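# Paper day at the playroom, and the sweep-up after

Hello again from Fletholm! February has been wet, wet, wet, so we've been stuck indoors with the little ones most mornings, and if you've ever been stuck indoors with little ones you'll know that paper is the cheapest entertainment there is. You give them a stack of it and they tear it, scrunch it, sit on it, throw it, carry it into the next room and leave it there. I love it. I love it a bit less around eleven, when somebody has to get it all off the floor before lunch.

A few of the parents asked me at the door how we get through the cleanup so fast. We're no experts. We have a broom, a dustpan, a bucket and a doorway, and the doorway is the part that matters, so let me tell you about the doorway first.

The playroom opens straight onto the tiled part of the house, between two brick-faced pillars (if you've visited you've probably bumped an elbow on one of them, sorry). Everything ends up there. Scraps travel on socks, on cushions, on the wheels of the ride-on tractor, and they pile up right where the two floors meet. For ages I swept the playroom first and then the tiles, and then had to go back and do the playroom again. Zlatko Ivanov, whose twins were with us last year, watched me do this one morning and asked why I didn't just park the bucket in the doorway and bring everything to it. Well! I had no answer. We've done it his way ever since.

So the order these days goes like this, more or less:

- Bucket down in the doorway first, before anybody picks up a broom.
- Big scrunched-up pieces go in by hand. The kids can help with these, and some of them are surprisingly strict about it.
- Sweep the playroom toward the tiles.
- Then the tiles, back toward the bucket, with the dustpan down flat on a grout line so it doesn't skate.
- Toys last of all. I used to do toys first, but they just came straight back out while I was sweeping.

We kept count of the torn-up sheets once, for a bet with my sister, and got to 219 in a single morning. She had guessed 300, so I won, and I have yet to see the cake I was owed.

Right, pictures!
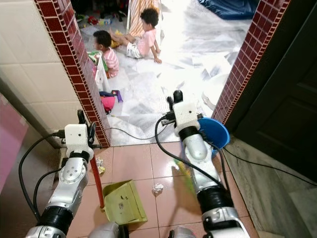 The doorway tiles with two bits of crumpled paper still to go, and the yellow-green dustpan down on its side.

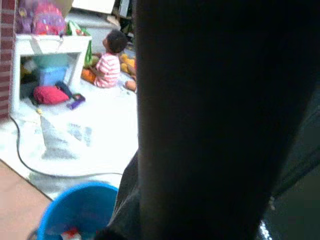 Toy corner, with the low white table, the light blue bin underneath and a very stripy shirt.
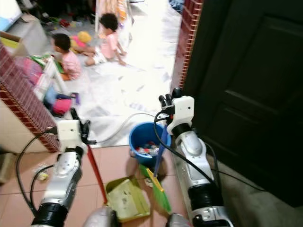
Bucket in its spot between the pillars, broom leaning on the rim. 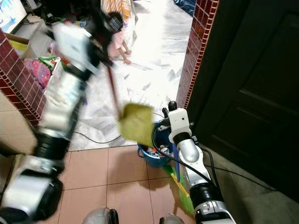 *Last picture: broom and dustpan both on the go, and plenty of paper left in the playroom.*

A few people have asked about the things themselves, so I'll go through what I can remember.

**The broom and the dustpan.** These didn't come as a set, as you can probably tell from the handles, one blue and one red. The green bristles with the yellow bit are stiffer than they look. I got the broom at Coppens, on the shelf by the paint, and it has outlived two softer ones that I liked better at the time. Soft bristles are lovely on dust and useless on paper, they just stroke it. If you only buy one, get the stiff kind and put up with the scratchy noise.

The long handle on the dustpan is the thing I'd save from a fire. I had a short one for years and my back knew all about it. Marloes Hendriks (mornings, red bike, most of you know her) still prefers the short one and says the long ones tip when you carry them full. She isn't wrong, mine has dumped its load on the tiles more than once — you learn to keep the front edge up and walk like you're carrying soup.

**The bucket.** Just a blue plastic bucket. I've tried a proper trash can with a swing lid and the kids found the lid far more interesting than anything we'd planned for the day. I've tried a bag on its own, and a bag on its own falls over and lies there with its mouth shut. A bucket stays open, you can see when it's full, and you can rinse it. We go through it twice on a paper day, three times if the snack wrappers get mixed in. I know, I know, the wrappers should go somewhere else. I do pick out the clean paper for the recycling when I have the time, and when I don't, I don't.

**The bin under the table.** I measured for this one, which is not like me. It had to slide in under the low table without scraping, and it had to be light enough for a three-year-old to drag out without help. No lid, no labels. We did have picture labels for a while and they got peeled off and eaten, or at least I never found them again. Anything goes in: rings, blocks, the wooden fish, the other wooden fish. I do a proper sort about once a month, with coffee.

**Bags.** The bag situation is what it is. They land on the table or beside it, and from there they migrate. If yours goes home with somebody else's spare socks in it, please just wash the socks and bring them back. We are currently up 6 single socks and down a hat.

**The tiles.** Several of you have been kind about the tiles and I'd like to say I chose them. I didn't, they were here when we came. They're good to sweep and less good to mop, the grout hangs on to everything, and glitter gets into it and stays (please, no more glitter, I mean this with love). After sweeping I go over them with a damp cloth on a flat mop and plain warm water. Soap left them sticky, and a sticky floor plus paper scraps is a job I don't want to do again.

Oh, and for anybody who wants to try a paper morning at home, use the thin stuff! Packing paper, old newsprint, the tissue out of shoeboxes. Thick card looks like a good idea, but small hands can't tear it and they get cross. A friend in Flundow saves the long rolls from her sewing patterns for us, and those are the best of all, because two kids can hold an end each and pull. Anything with staples in it I go through the night before. And leave the smallest ones out of it, or sit right down with them, if everything still goes in the mouth.

We also had a try at doing it with music, one song per sweep, everybody freezing when it stops. It worked beautifully for one song. Then it was a dancing morning and I swept at nap time.

Next up I'm hoping to do the coat hooks, which have been on my list longer than the bet cake. I'd like them lower, and I'd like two each, one for the coat and one for whatever else turns up with the coat. If anybody has a row of old ones in the garage, let me know before I go back to Coppens and spend money. Also still looking for a second light blue bin in the same size, the shop has changed the range and the new one is just too tall to go under the table.

Drop-off is the usual door, and please bring paper!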